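AUT 27: Automation of Manual Work
Handout 10. Can a machine take a computer apart yet?

Set reading: the Annan notes on contact and compliance, sections 1 to 3. Bring your task sheets from Handout 9.

Earlier handouts dealt with laundry, dishes and shelf stocking. Desktop computer disassembly sits between the household and the shop floor. The parts are rigid, made to known dimensions and meant to be removed by hand, which puts the job well ahead of folding a towel. The difficulty lies in the clearances and in everything soft that lies across the path.

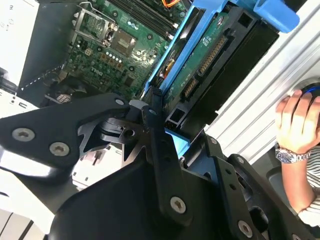
Prepared by the Festesum teaching group, Prekness campus
14 June 2021

10.1 What the job demands

Consider the hard drive in its blue plastic caddy. A person squeezes or lifts a latch, feels the caddy let go, and draws it out along one axis. The same sequence for a machine breaks into four sub-tasks: locate the caddy, establish a grasp, release the retention, extract without fouling. Each has its own failure mode, and errors carry forward. A grasp that is a few millimetres off may still hold the caddy but will tilt it during extraction.

A wrist camera gives a close view of the part and loses much of it again once the fingers close. Link plates and finger bodies occupy a good share of the image at exactly the moment when alignment matters most. Most cells therefore add a fixed camera, and accept the extra calibration.

10.2 Grasp and transfer

Once the drive is clear of its bay the problem becomes one of transport. The drive itself is a regular block with flat sides and tolerates a firm grip. The caddy is less stiff, so the grip force limit should be set for the caddy and not for the metal casing.

Cables are the main hazard over an open case. They have no fixed pose, and a model of the chassis taken from drawings will not include them. Plan the lift vertically first, then laterally. In the Prurkarport exercise in May, around 3 in 10 planned paths crossed a cable that the planner had no record of.

A fixture beside the case is of more use than it looks. Placing a processor into a pocket of known position removes one search from the next step — and makes the result easy to check.

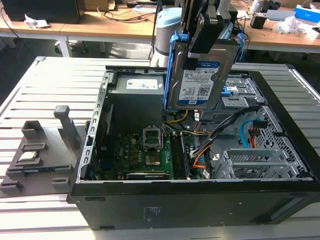

10.3 Where things stand

Rigid parts, known model, fixtured case: feasible, slow, and worth doing where volumes are high. Rigid parts, unknown model: feasible with a person on hand. Connectors and cable routing: still a research topic. A mixed pallet of old household machines combines all three, and should be costed on the worst of them.

For the tutorial, write out the processor removal as sub-tasks in the manner of 10.1. Include the retention bracket and its lever. State which sub-tasks need force sensing and which could be done on position alone.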